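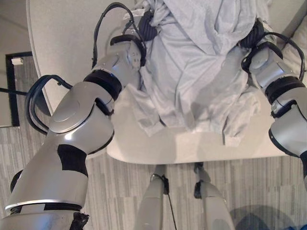 Does a robot in the folding room mean fewer people in the folding room?
So far it means the same people doing different things, some of them better and one of them a lot worse.

I've been at Skomham nine years, the last four running the linen and garment floor, and I keep getting asked this at family dinners. So here goes, typed on a lunch break.

The company put the two-arm unit in last August. Varkico supplied it. The pitch was simple - folding is boring, folding hurts your shoulders, let the machine do it. All true! I did folding for three years and my right shoulder still clicks. I'm not going to pretend the old way was some lost craft.

But a laundry is not one job. It's forty little jobs stuck together, and when you pull one out the others move.

Take the shirts. A person picks one up, feels the collar, finds it in the dark practically, and it's done. The robot has to get hold of a corner. Then another corner. Two grippers on a heap of cloth, and if it grabs a sleeve and a hem then somebody has to step in. Cloth is hard. Metal boxes are easy, cloth is different every single time. So we now have a person whose shift is watching and straightening. Management calls that "oversight." Kamonchanok Chuensuk, who did it all spring, calls it babysitting. She'd rather fold. She told them that in writing, and fair enough, because when you fold you get into a rythm and the hours go. Waiting for something to go wrong is a long day.

That's the part I'd call worse. Sore shoulders traded for dead time. And dead time is tiring too, whatever the brochure says.

Now the better part. We do 900 pieces on a normal day shift, 1,000 before a holiday weekend. Used to be all hands folding and the stain checks got rushed, buttons got missed, the hotel sent things back. With the plain stuff going to the machine, even slowly, Jintana Tanasarn got moved to inspection and repair full time. She's good at it. She always was, we just never let her do it past ten in the morning. She got a raise out of it also, after she asked twice.

Asked twice. Remember that bit.

Because what bothers me is who got the say. Nobody on the floor was in the room when it was picked. We found out where it was going when the tape went down on the floor. The Suksawat site had a meeting first, with the folders, and they put theirs next to the sorting end so the watcher can do real work in between. Same sort of money, I'm told. Better job at the end of it. The only difference was someone asked the people with their hands in the cloth.

And the numbers. Everything the unit handles gets logged in Storia, down to the piece. Fine. But then the log started getting held up next to the people. One Friday it was 656 pieces on the sheet and a supervisor wants to know why the hand table was 100 behind the week before. Well, they had the fitted sheets. They always have the fitted sheets now. The machine gets the easy pile, we get the hard pile, then we're compared as if its one pile.

So what do I want. Not the thing gone. I want the watching split up, two hours each and then you rotate. I want the hard pile counted as the hard pile. Raises for new duties on day one, no asking. And a chair. The watcher has been standing since August next to a machine that doesn't care if she sits.

None of that is a technology question. The arms will get better at shirts, or they won't, Varkico can worry about it. How the shift goes for Kamonchanok is up to us, and we can fix it before the next order gets signed. Bell's gone, back on.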